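3.2 Display stands and the storage of single bowls

Of the supports covered in this study, the bent-wire stand is the simplest. It is made of thin black wire, with a tall loop at the back and two curled feet at the front. A bowl set in it rests on its side, with the outer curve against the loop. The type is sold mostly for show plates, and the households we visited in December had taken to using it for bowls as well.

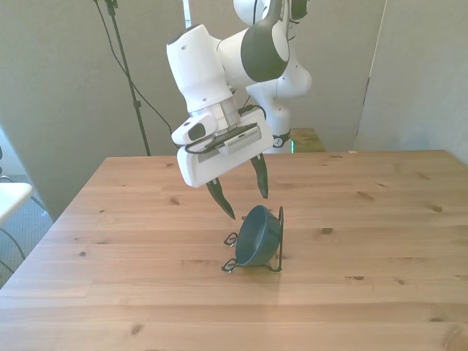

Stacking is the usual way to store bowls in a small kitchen, and it suits sets of one shape. A single deep bowl fits badly into a stack – it either sits on top and has to be lifted off first, or goes to the bottom and is forgotten. Of the 37 households in the Matside survey, 20 kept at least one such bowl on open view. Wumbei and Arthur noted the same habit in their interviews at Utham, where people spoke of the bowl as something to look at between meals.

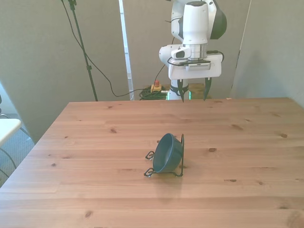 Two points matter when a stand is chosen. The first is the angle of the loop. If it leans too far back the bowl takes up as much depth as it would lying flat, and the gain in shelf space is lost. The second is the spread of the feet, which must be wide enough to stop the rim rolling forwards. Glazed bowls slip more readily than matt ones on bare wire, and several owners had wrapped the feet in thread for this reason.

The stand also affects how the bowl is picked up. With the opening turned to one side, the upper rim is free and can be grasped without touching the wire. Owners who lifted by the rim reported fewer knocks than those who took hold of the base – the loop tended to come up with it. 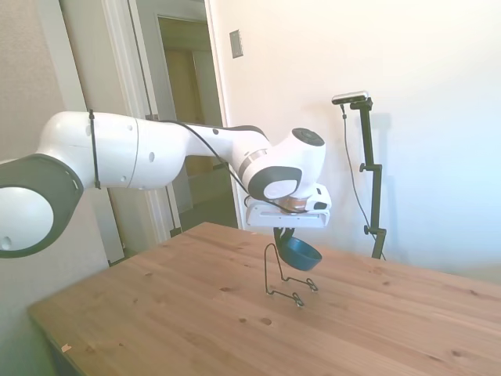
Figure 2. Dark teal bowl held by the rim above its black wire stand, on a pine table.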